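# Trevwood Tabletop Set

Trevwood is a collection of short recordings of ordinary things being picked up, put down, stacked, sorted and, more often than we planned, put back where they started. There are 904 recordings in this release. Each one covers a single small job of the sort people do without thinking, which made writing the instructions surprisingly hard.

The jobs come in 3 groups: clearing, sorting and packing. Clearing means getting things off a surface. Sorting means getting them into the right place, as defined by a note Dragica Babić wrote in July and has been defending ever since. Packing is sorting with a lid. 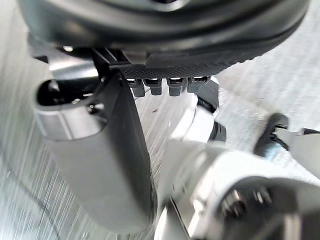
Household Tasks Group, Utolcombe

## What's in each folder

- `clips/` — the recordings, one per job
- `notes/` — a plain text line saying what was supposed to happen
- `outcome.csv` — what did happen, as judged by Mieke Claeys or Dirk Geerts

Where Mieke and Dirk disagreed, both verdicts are kept. They disagreed most about whether a dish towel counts as folded. The column is called `folded_ish` and we are not renaming it.

## Known problems

Views vary a lot in how much of the job they show. Filter on `view_ok` if you need the objects in sight.

The word "cup" in the notes covers mugs as well. Myroslav Yurchenko fixed this in the first 100 notes and then, reasonably, went home.

About 8 packing jobs end before the lid goes on. They are marked `open` and left in — they may be useful to someone studying lids.

## Using it

Free for research and teaching. Please cite the version, dated September 12, 2026. Corrections go to Nabila Bennani, who would like the folder name in the subject line and has asked for this before.

Related items

- Ponce Drawer Set
- Hultden Shelf Notes
- Trevwood labeling guide
- Clearing jobs: instruction list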